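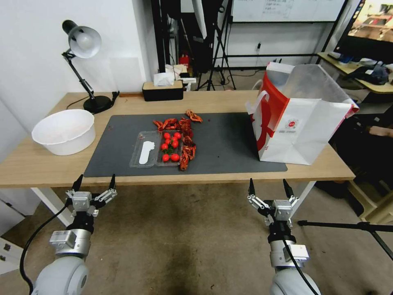

Figure 3. Tray layout, mixed produce condition. Cherry tomatoes in the right compartment, dried chili on the mat alongside.

4.2 Spillage and stray fragments

Dried chili was the messy one. Pieces curl, snag on each other, and shed small flecks onto the mat (Figure 3, dark red specks). Tomatoes much easier to account for, stems or no stems. We logged 489 portions at the Listthorpe kitchen, over 300 of them with chili. Flecks weighed together with whole pieces, not seperately; see Nkuna's note on the scale.

White scoop stored in the left compartment between portions. Bowl kept off the mat, to the left. Paper bag on the right side, open. Same positions for every portion except the 8 done on Saturday, when Naidu worked from the other side of the table and the layout was mirrored. Those are left out of Table 2.

Dark gray mat was a poor choice for for chili: flecks hard to spot under the desk lamp. Le Roux suggests a white one. Loss figures for chili should therfore be read as a lower bound.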